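**New listening course for evening classes starts in December**
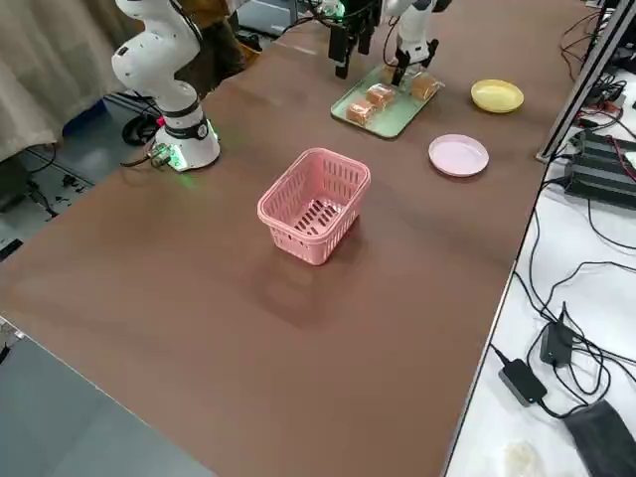
*Two white robot arms and a pale green tray.*

The evening program at Balcombe is changing its listening materials. From December, all intermediate English classes will use Preda, a course written by Tove Ragnarsson and Waqas Sethi for adult learners who read fairly well but have trouble following speech at normal speed. The beginner classes will stay with the books they have now.

Preda comes in 10 units. Each one is built on a single long recording, usually a conversation between people who know each other, and the grammar work comes out of what they say. Students listen once without the script, answer a few general questions, then listen again in shorter sections. The script is at the back of the student book, and teachers are asked to keep it closed until the second listening is over.

The recordings are the main reason for the switch. In last spring's survey, many students wrote that the speakers in the old course talked too slowly and too clearly, and that they were lost as soon as they picked up the phone at work. The Preda speakers interrupt each other, leave sentences unfinished and have a mix of accents. Ingvar Egilsson taught two of the units as a trial with his upper group. He reports that the first session was hard going and the second went much better, once students stopped trying to catch every word.

Homework is in a separate workbook. It has short dictations, gap fills and a vocabulary page for each unit, with around 400 words covered over the full course. An answer key is printed in the teacher's edition only. Students who miss a class can do the workbook pages for that unit at home, but the speaking tasks need a partner and will not be repeated.

There are 3 progress tests. The first two are listening and vocabulary only. The last one adds a short interview with a teacher from another group – Nanna Hafstein is drawing up the schedule and will send it to teachers when the room list is settled. Marks from the old course carry over, so no one will have to repeat a level.

Students already enrolled can collect the student book and workbook from the front office. The price is the same as for the old set. Used copies of the old course can be handed in at the same desk if they have no writing in them. They will go to the reading room.

Audio files can be downloaded or played from the student page. Anyone without a good connection at home may use the computers in the reading room before class. Please bring your own headphones – the office has only a few pairs to lend.

Teachers who have not used the course before should come to the introduction given by Þröstur Ketilsson. He will teach part of unit one as a sample lesson and go through the timing of the listening sections, which tend to run long in larger groups. Teacher's editions will be given out at the end. Questions about placement should still go to Nanna.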